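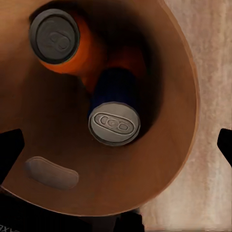

*Two cans in the bin, simulated, looking down between the gripper fingers.*

**Undell planning package, single-arm license. Four stars, one of them grudging.**

I bought Undell to answer a question from Burgi Hämmerli, who signs for anything in our shop that costs more than a chair: do we need the wide gripper or will the standard one do? The wide one adds 367 to the monthly lease. The planning license is 239, paid once. Even I could follow that arithmetic.

The job is sorting drink cans out of round bins at the returns counter. You would think a can is the friendliest object ever offered to a machine. Then you stand two of them upright at the bottom of a deep bin, close together, and start wondering how the fingers get down there without introducing themselves to the rim. Undell let me wonder on a laptop, where dents are free.

Setup took an afternoon and most of my good humor. The bin importer wants dimensions in an order known only to itself, and if you swap depth and diameter it builds you a very confident soup plate. Toon Verhoeven got it right on his second try and has been unbearable since April.

Once it runs, though, it's good. The view from the wrist is the part I'd pay for again. From the side, every plan looks brilliant. Looking straight down into the bin, you see how dark it gets in there and how little of each can you have to work with – a lid, a pull tab, a bit of colored side. I added a work light to the budget the same day. It was the cheapest line on the sheet and the only one Burgi approved without a phone call.

**What I'd grumble about**

- The materials are vague. My bin could pass for wood or plastic depending on your mood, and I couldn't find a setting that made it commit.
- Cost reports export as a 26-page PDF. The total is on page 2. I have no idea what the rest is for.
- Support is one person, Sanne, who is excellent and goes to lunch.

I also tried Fovik's planner on a trial. Prettier menus, but it charges per bin shape, and we have a lot of bins.

We're leasing the standard gripper for a first term and keeping the wide one as an option in the contract. Koen Van Dijk thinks we should have bought the wide one and skipped the software. Koen is welcome to come and explain that to Burgi.

If you already have an arm and a spare bin, just go and try it on the floor. If you're still at the spreadsheet stage, get the license, and measure your bin twice.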